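Leaving a paid job to join an accelerator, is 6 percent too much?

Barnura
I finished my studies in May and I work now in a small accounting office. Together with a friend I have made a booking tool for music teachers, and we have 224 users, of which 31 pay. An accelerator has offered us a place, but they want 6 percent of the company and we must both be full time. My savings are 4000 dollars. Did somebody here do this with so little money? I would like to hear also from people who said no.

Mastard
Do it, you are young. The office job will still exist next year.

Zervas
I was in a similar program, so I will try to answer with care. The percent was for me the smaller problem. Please ask first when the money is paid, because ours came in two parts and the second part was late. Then write down your rent and food for each month and see how long 4000 lasts for you alone. We also paid 300 dollars to a lawyer to read the contract – it was well spent, she found a clause about later shares that we had not understood.
Ask also two or three teams from the last group. The program should give you their contacts without a problem.

Vileck
I said no and kept my job for one more year. It was slower, and my partner lost interest. I don't regret it, but talk with your friend before you decide.
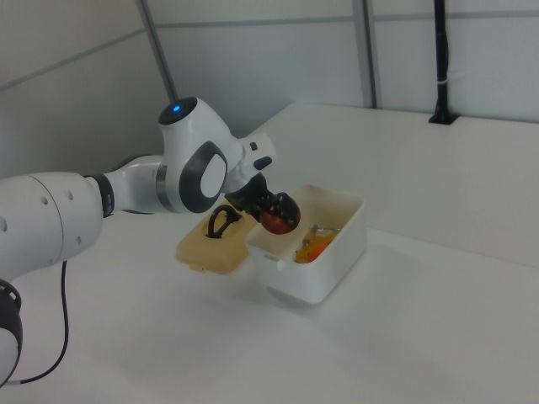

White robotic arm over a white tabletop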